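Thread on how we rebuilt the abbreviation list for the Clatthorpe pathology archive. Mostly terminology. Some of it applies to any set of old clinical records.

1/ The archive is typed biopsy and autopsy reports from one district hospital. We keyed in the diagnosis line of each report and nothing else. That gave us 2,000 lines to work with in the first batch.

2/ The typists abbreviated freely. "Ca" is carcinoma in most lines and calcium in a few. "Mets" is safe. "MS" is mitral stenosis in the cardiac reports, multiple sclerosis in the neurology ones, and in a small group of lines it can't be settled from the diagnosis line alone.

3/ Rule one: an abbreviation is expanded only if the specimen site supports a single reading. If the site is missing, the abbreviation stays as typed and gets a flag. Do not guess from frequency. The rare reading is usually the one a later reader wants to find.

4/ First pass produced 757 distinct short forms. After merging punctuation variants (c.a., Ca., CA) we had 663. No merging across case where case carries meaning. "Pt" and "PT" are separate entries.

5/ The term lists. We used two. Arklow is the older one and follows the hospital's own period usage. Orkow is newer and has better coverage of tumors. They disagree on hyphens, on eponyms and on what counts as a synonym.

6/ Eponyms: Arklow keeps the possessive (Hodgkin's disease). Orkow drops it and prefers "Hodgkin lymphoma." We store the typed form, then the preferred form, then the list the preferred form came from. Three fields. Collapsing them to one is how the earlier index lost its history.

7/ A synonym is a different name for the same entity. An older name for a broader entity is not a synonym. "Dropsy" maps to edema, but it was also used for heart failure as a whole, so it gets a "see also" and no equals sign. Same treatment for "consumption" and "apoplexy."

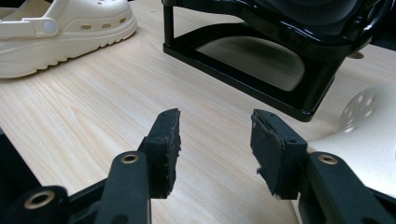 8/ "Apoplexy" took the longest. In the early reports it means stroke of any kind. Later it appears almost only with a site attached: pituitary apoplexy, adrenal apoplexy. We split it by site. Unqualified apoplexy goes to stroke, type unspecified.

9/ Plurals. Latin and Greek plurals are indexed under the singular: diverticula under diverticulum, metastases under metastasis, carcinomata under carcinoma. "Adnexa" stays plural. The singular exists in theory but does not occur in our lines.

10/ Spelling. The reports mix oedema and edema, sometimes on one page. Search treats them as the same. Display keeps what was typed. Note that "ae" and "oe" can't be swapped for "e" by a blanket rule. "Aerobic" becomes "erobic" and "coexistent" becomes "cexistent." Use a list of stems.

11/ Negation. "No evidence of," "neg. for," and "r/o" are three different statements. The first two are findings. "R/o" is a request, copied down from the referral slip. Anything after "r/o" is kept out of the diagnosis index entirely and goes in a field for the clinical question.

12/ "?" before a term is kept as a marker of uncertainty and attached to that term only. "? sarcoid, fibrosis" means possible sarcoid and definite fibrosis. A comma ends the scope. A slash does not.

13/ Matching was done with Ahuja, which does stem matching against a fixed list and reports what it failed on. The failure report is the useful part. About 70 of the short forms came back with no match in either list.

14/ Most of those were local. "SFC" was a ward. "BK" before "prep" was a stain request. A few are still open. They are in the index as typed, flagged, with the line numbers.

15/ Things I would change: record the specimen site as its own field from the start, and key in the clinical question line at the same time. Going back for it in November meant pulling every folder twice.

16/ Next batch is the cytology reports. Different typists, and a five-point grading scale in Roman numerals that collides with cranial nerve numbers. Class V and CN V are both written as a bare "V" in places. Will add to this thread when the rule for that is written.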